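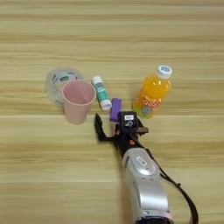
Figure 3. Tabletop setup for the gripper comparison, with the two-finger gripper near the purple block.

4.2 Gripper comparison on mixed household items

The second set of trials was designed to separate the effect of the gripper from the effect of the controller. In the first set (Section 4.1), both were changed together, and the results could not be assigned to one or the other. Here the arm, the table and the camera positions were held fixed, and only the end effector and the closing strategy were varied.

Two end effectors were tested. The first, referred to as the Troltdale gripper, is a parallel design in which both fingers remain at right angles to the palm throughout the stroke. The second, the Hedgate gripper, uses linked fingers that swing outward when opening and so need more free space on either side of the target. Each was run with two closing strategies: a fixed-width close, in which the fingers travel to a preset opening, and a force-limited close, in which travel stops once the motor current passes a threshold. Thresholds were set by Elis Jarman on a separate group of items and were not changed after the trials began.

A total of 600 grasp attempts were made, divided equally among the four combinations of gripper and closing strategy. Item positions were drawn from a list prepared in advance by Eirlys Cadwaladr, who did not operate the arm. An attempt was scored as a success if the item was lifted clear of the table, held for the full waiting period and set down without touching a neighboring item. Attempts in which the item was lifted but a neighbor was moved were scored separately as contact failures. We kept this category apart because contact failures and dropped items call for different remedies – the first is a matter of finger shape and approach, the second of grip force and pad material.

Of the 600 attempts, 114 ended in failure. Dropped items made up 45 of these, and 50 were contact failures. The rest were attempts in which the fingers closed without securing the item, most often after an error in the estimated height of the target. Height errors appeared under all four combinations, and we therefore treat them as a property of the perception stage.

The contact failures were not evenly spread. Most occurred with the Hedgate gripper when the target stood close to a taller item, and they were more common on opening than on closing. Operators noted that the outer edge of a finger would brush the neighboring item during release, after an otherwise clean lift. Reducing the opening width at release removed many of these contacts in later informal checks, but those checks are not included in the figures reported in this section. 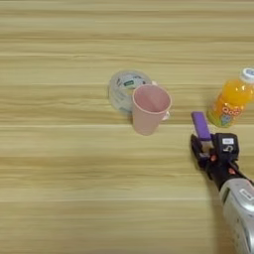
Why was the release width not reduced before the main trials?
The release width was part of the fixed protocol agreed for both grippers, and changing it for one alone would have made the two sets of results hard to compare.

The closing strategy had a smaller effect than expected. Force-limited closing gave fewer drops on smooth, rigid items, where a preset width tended to leave the grip slightly loose. On soft items the difference was slight. Thin-walled items were sometimes pressed out of shape under both strategies, and the threshold that protected them was too low to hold the heavier targets securely. A single threshold for all items is a clear limit of the present controller, and Rhun Meredith has since proposed a version in which the value is chosen from the first few readings after contact. That version is described in Section 6.

Two further points affect how these results should be read. First, the finger pads on the Hedgate gripper were replaced partway through the trials after one began to peel. The attempts made with the worn pad were kept in the totals. Second, all trials took place on the same table surface and under the same lights. The height estimate relies in part on the contrast between item and table, and we would expect more missed grasps on a darker or more reflective surface. A repeat of the trials on other surfaces is planned for July, using the same position list and the same scoring rules.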